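Cotier Ballot Transfer Case, Large

Holds 2,453 folded ballots. Built for town and county elections, early voting sites and recounts. Two seal points, numbered seals sold seperately. Fits the Flilen cart, 5 to a cart.

Lid locks flat - no loose parts to chase on election night. Ships in 9 business days, order by November for spring primaries. 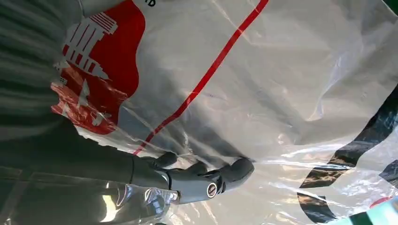 Aleksandra Kurek writes that her town ran two of them for the school levy vote and the seals held fine, but the handle is stiff when its full.

Bulk pricing for county clerks, call Monday thru Friday. Returns ok if unsealed.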